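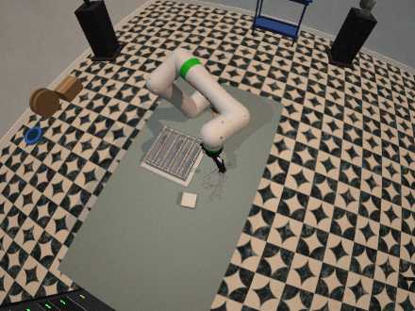

A grey-green mat on a patterned tile floor.

I have lived with bad floors my whole adult life. Carpet the color of oatmeal, linoleum that curled at the corners, one kitchen where a marble would roll to the stove no matter where you set it down. So when I finally bought a place with old patterned tile in the hall, I got down on my hands and knees the first evening and just looked at it for a while, like a kid at an aquarium.

Then I tried to clean it. Oh boy.

I started with vinegar, the way my mother did, and I scrubbed for most of a weekend. It looked great until it dried, and then it looked like chalk. A neighbor took one look and gave me a phone number for Sigrun Björklund, who has been fixing tile floors for longer than I've been making a mess of mine.

She came over in June with a bucket, two sponges and a very small flashlight, and she laid the flashlight flat on the floor so the beam skimmed across it. Every scratch jumped out. "You used acid," she told me, before I'd even confessed!

My tiles are cement, it seems, with the color pressed into the top layer, and cement hates vinegar. It eats the surface a little each time. What it likes is plain warm water, a drop of mild soap and somebody patient. Sigrun does one tile at a time, rinses, wipes, moves on. My hall has 200 of them (she made me count, so I'd know what I was in for) and we got through the first two rows before lunch.

Over sandwiches she told me about the old Moges works, where she learned the trade. They had a pattern book with 1207 designs in it, and the apprentices had to draw a new one every month. Most were terrible, she says. Hers had a goose on it. A few of the good ones still turn up at a salvage yard called Flodilley, out past the rail bridge, and I have now been there more often than I'd like my bank to know.

I came home with four spares and a cracked corner piece I had no use for at all -- it was blue, I couldn't leave it.

The sealing took up to three days, with all of us climbing in and out through the back door, the dog included. The chalky patches are fainter now but they're still there by the coat hooks, and Sigrun says another coat next year might help. In the meantime I've put the shoe rack over the worst one.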